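Altham Home Forum > Kitchen and Bathroom > Cleaning and care

Topic: White bloom on marble round the basin — sealer or limescale?

gauthier_g
16 March 2024
We moved in last June and the downstairs bathroom has a beige marble top with a round basin let into it. A dull whitish ring has come up round the base of the tap and along the back edge of the bowl. It doesn't wipe off with a damp cloth. The previous owners left a half-used bottle of Grakix stone sealer under the sink, so I assume the top was sealed at some point, but I have no idea when. We are in a hard water area. Is this limescale on top of the stone, or has something gone into it? I don't want to make it worse.
Ginette Gauthier

pipework66
Limescale. Mix white vinegar half and half with water, leave it on for five minutes, wipe off. Did mine every month in the last house.

lowerfield
Please don't do that. Vinegar etches marble. You'll take the limescale off and the polish with it, and then you have a dull patch that needs repolishing. Same goes for lemon juice and most of the supermarket limescale sprays.

pipework66
Mine was fine for years.

lowerfield
Was it marble though? A lot of what gets sold as marble is resin, and vinegar won't do much to that.

pipework66
It was sold to us as marble. Couldn't swear to it.

C_Tejada
I fitted worktops for 16 years, so a few points on this.

First find out if it's on the surface or in it. Run a fingernail across the ring. If you feel a ridge, it's a deposit. If it's smooth and only shows when the light catches it, it's an etch mark and no cleaner will shift it.

For a deposit, use a plastic scraper held nearly flat, with plenty of water and a drop of pH-neutral soap. Go slowly. A razor blade works too but I wouldn't suggest it to someone doing it for the first time.

For an etch mark, you want a marble polishing powder and a felt pad. Try it at the back behind the tap before you do anywhere that shows.

As for the sealer, it only slows down staining. It doesn't stop acid. People get this wrong all the time and then blame the sealer.
Carmela Tejada

gauthier_g
Thank you. I can feel a ridge at the tap but not along the back edge, so I may have both. I should have said that this basin gets a lot of use. It's the nearest one to the back door, so everything gets rinsed there and the back of the top is wet half the day.
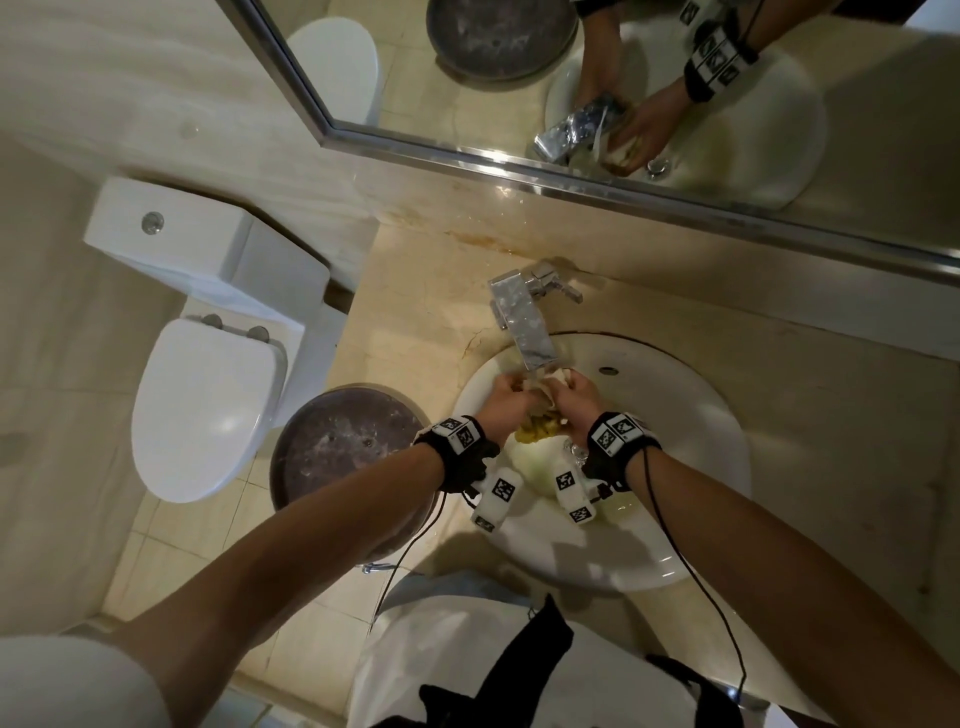
Re: White bloom on marble — standing water

C_Tejada
The standing water will be most of it. Dry round the tap after use and you'll halve the problem. Check the joint under the tap as well. If the seal has gone, water sits beneath the base and the ring will keep coming back whatever you put on top.

lowerfield
Agree about the seal. Ours had perished completely. Also have a look from inside the cupboard with a torch while somebody runs the tap.

marsh_end
Has anyone used the Pimora poultice? I had it on a grey marble shelf and it pulled out an old tea stain overnight. Not cheap.

C_Tejada
Poultices are for stains that have soaked in. It won't do anything for limescale or etching, so I'd save the money here.

marsh_end
Fair enough. It did say "all marks" on the tub.

pipework66
Or get a man in. We were quoted 275 by Lévesque to hone and reseal a vanity top, which I thought was steep for a morning's work.

lowerfield
That's not bad if it includes the sealing. Honing will leave it matt, so ask them first if you want to keep the shine.

gauthier_g
I'll try the scraper at the tap this weekend and the powder on a small bit at the back. The seal looks cracked on one side now that I've had a proper look, so that needs doing anyway. Which silicone do people use on marble? The tube in the garage says it isn't suitable for natural stone.

C_Tejada
Neutral cure, and it has to say natural stone on it. The ordinary sort can bleed into the edge and leave a dark line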